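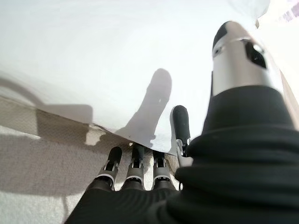
Diary > Radio

Up at half past five for the last breakfast show from the Sutherland studio. The bus was early for once, so I had time to make tea and read through the running order before the news feed came up. We had the weather, two dedications, the roadworks on the Cedville bridge and a long interview with a man who repairs accordions. He talked over the pips at seven and I let him finish.

The main business of the day was the phone-in. Management has wanted to drop it since February and put on a music hour from Jindulholm instead, the same one the other stations in the group take. I have presented it for nine years and I'd rather it stayed, but I can see the case. Some mornings the same four people ring in and two of them are cross about bins.

At ten I went up to hear the figures. The online stream had 229 people on it at the peak of the phone-in last week, which was more than I thought. The music hour, when they tried it for a fortnight, did a little better at the start and then fell away. The postal survey brought back 2,278 forms and they haven't all been read yet. I asked if we could wait until they had been. I was told a decision would come by the end of the month.
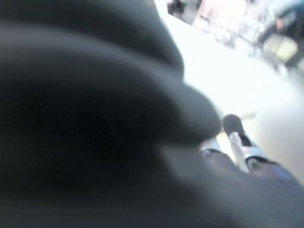 Page last changed: 5/2/19

Had lunch at my desk. Cheese roll, and the last of the soup from the flask. Spent an hour cutting the accordion interview down to eleven minutes for the repeat. He says "as it were" a great deal and I took most of them out. The edit sounds clean except for one join near the end where his breath comes twice. I left it.

The Jorkelell transmitter went off again just before three. It came back after twenty minutes with a hum on it. The engineer thinks the fault is in the feeder and wants to replace the whole length, and the quote is around £500 without labour. I put a note about it on the noticeboard and read out an apology on the hour.

Answered the post in the afternoon. Most of it was about the phone-in. One letter asked for it to be moved to the evening so that people at work could ring. I have suggested that before and got nowhere, but I copied the letter and put it in the tray upstairs. Another was a complaint that I had cut a caller short on Thursday. I listened back and I had.

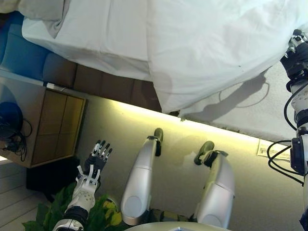 Séverine Leclerc: I'd be sorry to lose the phone-in. My mother has it on every morning and she doesn't care for the music hour at all. Could they not do three days of one and two of the other?

I'll put the split week to them. It would mean a second person on the desk for the mornings I'm off air, and Dwight Paquette has already said he could do it if the hours suit.

Home by six. Listened to the evening play with the hum still on it and turned it off halfway.

Recent entries
The new jingles
Outside broadcast from Cedville market
A morning with no callers
Jorkelell off air again
Clearing out the record library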